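Workshop > Notebook > February

Tuesday, Feb. Bench log, Dekico

We use cookies to remember your login. Accept / Manage settings

Glaze test day. Started 8:15, kiln room still warm from the weekend bisque. Main question is the same as last month: why does the Unura white crawl on the tall cups and behave fine on the flat tiles. Same bucket, same clay, same shelf.

Mixed a fresh batch from the dry bags. Sieved twice. 400 g dry, water till it felt like light cream, then let it sit while I cleared up. Old batch had a skin on it and a hard cake at the bottom, I don't trust any result from that bucket now. Dumped it in the reclaim.

Power to the long bench is back, so the small scale can go over there again.
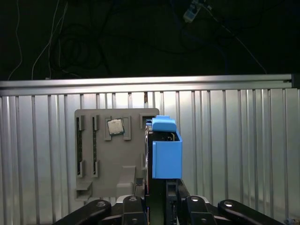 Dipping

Tiles first. Two-count dip, shook off, no trouble. Cups the same way but the insides went on much thicker, you can see it in the drips at the foot. Scraped one and it was twice the thickness of the tile coat. So some of this is just me pouring slow. Tried the last few with a quick in and out and the coat looked more even.

Wiped half the cups with a damp sponge before dipping, left the other half dusty as they came off the shelf. Marked the feet W and D in iron wash. Please dont rub these off.

Also: the Bhuiyan red clay arrived. Bag is softer than the last order. Wedged a lump and threw two bowls, nice to center, slumps if you go wide. Made shrinkage bars from the rest, scored at 10 cm. Bars are on the window shelf under newspaper. Leave them flat, turn at the end of the day if you are in.

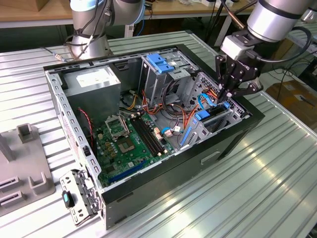 PC on the bench, side off. CPU socket empty.

Firing log from last time is in the blue binder, not on the computer. I copied the top end of it by hand: slow to 600 C, then full on, soak 28 minutes at the top. Meter read 3,141 when I switched on today. Write the end reading next to it whoever opens the kiln.

Top shelf ran cooler than the bottom again. Cones on the top barely moved last time, bottom ones flat over. Put three sets in today, one per shelf, and moved the Ultier prop blocks so there is more of a gap at the back wall. If the top is still cool after that it's probly the element and we need to get it measured.
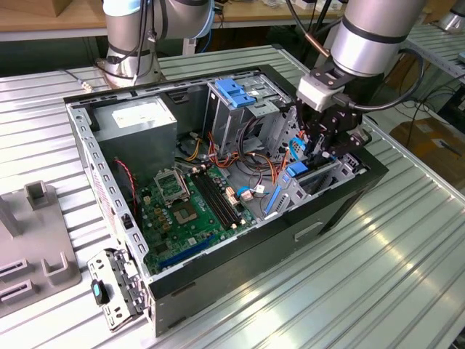

The tall cups went on the middle shelf for that reason. Don't want the crawl test mixed up with the heat problem. W cups on the left, D cups right, tiles across the front. Kept everything a finger apart, the white does run a bit when it's thick.

Started the kiln 1:40. Bung out till it stopped steaming, bung in after lunch. Smelled a little of wax, someone's resist pieces on the bottom shelf.

While it climbed I did the price sheet for the sale. Mugs stay as they are, big serving bowls go to 59. They take half a shelf each and we lose too many to rim cracks to sell them cheaper. Need more paper bags and a new roll of tape. 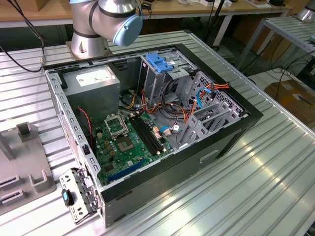

To do

- open kiln below 100 C, not before. Last lot pinged for an hour
- read all three cone sets, note per shelf
- weigh one W and one D cup, compare the foot drips
- second coat test on tiles, brush instead of dip
- turn the red bars
- thin the Unura white a touch and try again if the D cups crawl
- order wax resist, the jar is nearly all lumps
- sweep under the wheel, teh drain is slow again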